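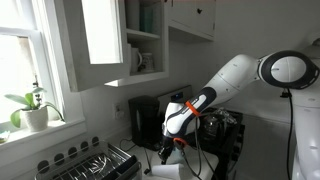
Home | Features | Kitchens | Garden | Subscribe

Small Kitchens, Well Kept

The small kitchen has regained a measure of respect. For many years the remodeling trade treated it as a problem to be solved by removing a wall. Rising costs have changed that view, and a growing number of households are choosing to keep the room they have and to put the effort into how it is arranged and cleared each day.

Denise Pilkington has taught household management for 14 years and now leads the home course at the Bruvora Institute. Her students begin with the corner beside the window, which she regards as the most valuable part of a small kitchen and the part most often wasted.

"People fill the light with things," she said. "They stack cereal boxes against the glass and then buy a brighter bulb."

Her advice is to keep one living plant on the sill and little else. An orchid does well in bright light that has been softened by a sheer curtain or a north or east exposure, and its broad leaves stay low enough to leave most of the pane clear. A white pot on a white sill takes up very little of the eye's attention. Strong afternoon sun will scorch the leaves, and in July the plant may need to move back a few inches.

Shelves and Doors

Above the counter, the course recommends a short run of shelving for the items used every morning. Mugs belong on the lower shelf, within reach of the shortest adult in the home. The upper shelf can take a container of tea or sugar. Two mugs are enough for two people, and the remainder of the set may be stored elsewhere until guests arrive.

Hamish Whitelaw, a cabinetmaker with the firm of Aguiar, takes a practical view of doors. A cabinet door that swings out over the work surface should be opened, used and closed before any chopping begins. Where the room is very narrow, he will sometimes rehang a door on the opposite side. The work seldom takes longer than a morning, and he considers it the best value of any change his clients request. He also favors plain flat panels painted white, which return daylight to the counter and can be wiped in a single pass.

The Coffee Station

Coffee equipment presents the greatest difficulty. A drip machine is tall, it needs an outlet, and its carafe tends to travel. Leandro Godoy, who plans rental kitchens for Toltari, places the machine against the wall at the end of the counter and accepts that it will stand near the stove. He asks that the carafe be returned to it after every pot. A glass carafe left on a burner is a hazard, especially where more than one person cooks and either may turn the wrong knob.

Cords should be gathered and led back toward the outlet by the shortest route. They should never cross a burner or hang where a sleeve can catch them. Godoy fastens them with plain cloth ties, which can be undone when the counter is washed.

The same principle applies to cups. A cup set down beside the stove during cooking is easily forgotten, and the course asks students to carry it to the sink before the next task is started. Sponges are to be kept at the sink as well, well away from the heat.
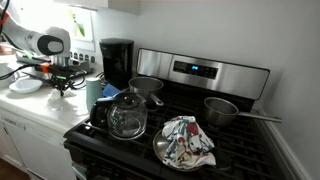
Closing the Kitchen

The final part of the course concerns the end of the day. Pilkington calls it closing the kitchen, and she teaches it in a fixed order. Pans come off the stove first, once they have cooled. Dishes follow, the smallest last. The counter is then wiped from the wall toward the front edge, so that drops and crumbs are drawn forward and caught in the cloth.

Cast-iron grates need not be lifted every night. A weekly cleaning is sufficient in most homes, provided that spills are removed before they are heated again. The grates should be dried completely before they go back. A stainless steel control panel is best cleaned with a damp cloth followed by a dry one, and the cloth should be moved along the grain of the metal. Spray cleaners should be applied to the cloth and kept off the display.

Saucepans with long handles deserve particular care. Handles should be turned inward, away from the edge of the stove, whether or not the pan is in use. Students are taught to check this each time they leave the room.

Enrollment for the next session of the home course is open to the public. A printed outline is available from the institute on request.

2,932 shares | 2 comments

Ademir Guimarães
We rehung one door last year as Mr. Whitelaw suggests and gained the whole left side of the counter. Please tell readers to check that the hinge screws will hold in the other side before they start.

Jagadeesh Iyengar
My orchid dropped its buds on an east sill every winter until I moved it away from the cold glass. A few inches made the difference. Is the outline available by mail?

Previous | Next | Back to top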